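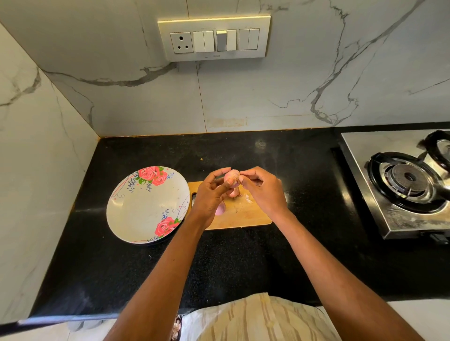 Issue 44, page 2

Grullard kitchen arm: questions we keep getting

Is it finished?

No. The arm moves, the gripper closes, and Mistis (the bit of software that turns recorded hand movements into arm movements) runs without crashing on most evenings. Whether that adds up to a machine that can prepare an onion is another matter, and I would say it doesn't.

Why onions?

Ksawery Kurek picked them. I wanted to start with something dull, like moving a sponge from one side of a sink to the other. His case was that an onion is cheap, fits in one hand and comes in a wrapper that has to come off. My case was that the wrapper is the worst possible material for a home-built gripper. One hand holds the onion up off the board while the fingertips of the other pinch at the papery layer near the top. Try writing that down as a list of motor positions.

How many recordings do you have?

809 clips of hands doing kitchen jobs, of which 47 are onions from start to finish. People hear the first number and look impressed. The second is the one that matters, and it is small.

Do you need a special kitchen for it?

We use ordinary ones, with the hob next to the board and plates left out. There is an argument for a bare white table and good lamps, and the Cernus build went that way. Their demo looks lovely. I have yet to see it done anywhere except on that table. A shiny black worktop with flecks in it gives our tracking real trouble, as does marble-patterned tile, and I would sooner find that out in February than after we have told everyone it works.

Can it tell a peeled onion from an unpeeled one?

Sometimes. With a pink onion the two are closer in colour than you would like. Loose skin on the board also gets marked as onion more often than it should. Ksawery thinks more clips will sort this out. I think he says that about everything.

What is Gu?

The gripper. It has two fingers, printed at the shared workshop, with strips of bicycle inner tube glued to the tips. It holds a whole onion well enough. It can't roll one round while keeping hold, and peeling is mostly that. Version four is supposed to fix the problem. So was version three.

Can I build one from your files?

You can build the arm. The drawings are on the workshop computer and the parts list is in the same folder, though the screw lengths for the elbow are wrong and want checking against the drawing. I wouldn't bother with Gu yet. Please don't print it and then write to us to say it drops things.

Is it safe to run at home?

With the power limit on and the stop button where you can reach it, it is fairly tame. We don't let it hold a knife and we don't run it with a burner lit. If anyone offers you a hobby arm that chops, ask who was standing next to it.

Would it save me any time?

I can't see how. Peeling an onion by hand takes hardly any time, and setting up the arm takes most of an evening. Ksawery disagrees and has asked for a reply in the next issue.

Can I send you recordings?

Yes, if you film from head height with both hands in view and leave the sound off. Wear whatever you normally wear, rings and sleeves included. Don't slow down for us. Half of our early clips are of people peeling vegetables as if defusing a bomb, and they were no use at all.

When can I see it work?

The workshop is open from 7 pm and you are welcome to watch. Bring your own onions, as we go through a lot.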